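The letter from Claroso said that Rosário Abreu's late uncle had left her a vineyard. It also said there would be a fee of 200 to release the papers.

She read it twice at the sink. She had one uncle, Ilídio Bragança, and he had never owned so much as a window box. He drank beer. He had died in May, owing the butcher.

"Land," she told her sister on the phone. "From a man who borrowed my bus fare."

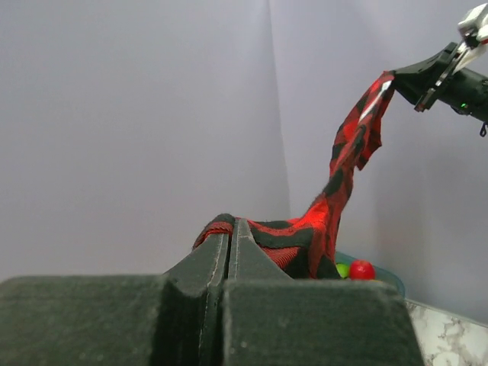

Sofia said that people did keep secrets, and that a vineyard was at least a better one than a second wife.

"It says 3000 vines. Who counts vines?"

"People who own them, I guess."

Rosário wasn't so sure. She had once been promised a cruise by mail and had ended up with a set of steak knives. She turned the letter over. The back was blank. The signature was a woman's, Inês Macedo, written with a big loop on the M, and Rosário had never trusted a loop. 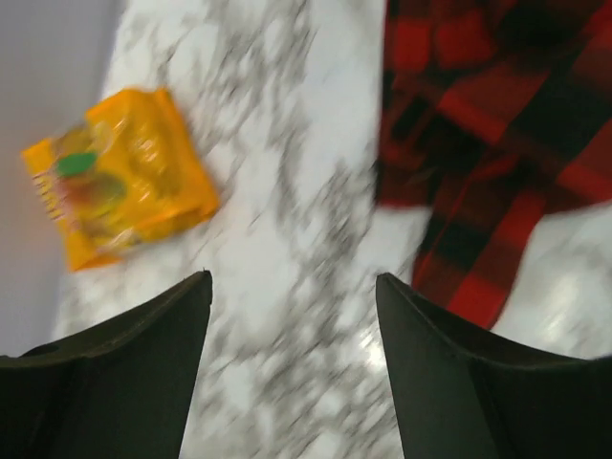 She put the letter in the drawer with the takeout menus and left it there seven days. On the eighth a man called from Figueiredo, a town she had to look up. He wasn't selling anything, he said. He wanted to know who was going to pay him for the pruning.

"How much?" she asked.

"2000."

"And he hired you himself? My uncle?"

"Every winter. He always paid late."

Rosário sat down and pulled the drawer open.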